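Workshop notebook, June
Ghumman kitchen, cabinets and island

Started at 7:40. The second delivery of carcasses came from Pavora and this time all the side panels have the holes drilled on the correct face. I checked every one before I signed the paper. One toe kick has a dent at the end, but it goes under the sink where we cut it anyway, so I kept it.

The Ghumman house is still the same problem as in the first visit. The wall behind the range is not straight. I measured again with the long level and between the window and the corner it goes out 27 mm. Shazia thinks we should pack the base cabinets forward and make the countertop deeper. I prefer to scribe the end panel and leave the countertop as ordered, because the stone is already cut to the template. We did not agree yet. She will call the stone people and ask if they can still change the back edge.

Wall run, finished length: 2680 mm. Drawing says the same. The filler by the refrigerator is then what is left, and it is narrow, but I think it looks fine if the grain goes vertical.

Drawer boxes. I glued two of them yesterday evening and left them in clamps for the night. One is out of square by a small amount, I can feel it when it goes on the runners. It closes, but it rubs in the last part. I will plane the bottom edge on the left side first and only after that touch the runner. Last time I did it in the opposite order and I had to fill four screw holes.

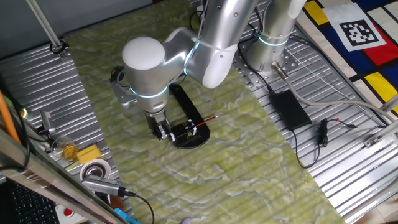 Entry by Yuzhen Hao, cabinet bench
Read by S. Lashari

After lunch I worked on the island. The client wants seating on the long side and also the trash pull-out near the sink, and these two wishes fight for the same space. Hammad made a sketch where the pull-out goes to the short end. It is a longer walk from the sink, two steps maybe, but the knees have room. I like it. Cabinet width becomes 579 mm outside, so the door must be ordered new. The old door can be used in the laundry room if the color is accepted.

Finish samples: three boards with the Skurum oil, one coat, two coats, and two coats with sanding between. The third is the best by far. The first one shows every fingerprint. I wrote the number on the back of each board with pencil, please do not sand the backs.

Hinges – the Zokside soft-close ones are slower than what we had before. On the small doors they almost stop before the end. I opened the damper to the weaker setting and it became better, but on the wide pantry door I left it as it was.

Lacey asked when she can tell the family a date for the install. I said not before the electrician has moved the outlet in the island, and he has not answered since Shazia wrote to him. Please somebody try again in the morning.

To do:
Order island door, 579 version
Plane drawer box, left side
Ask about sink cutout radius, the drawing and the template are different
More edge banding, the white oak, we have less than one roll
Return the borrowed laser level to Hammad

Stopped at 5:15. Glue is on the island end panel, clamps stay on until tomorrow.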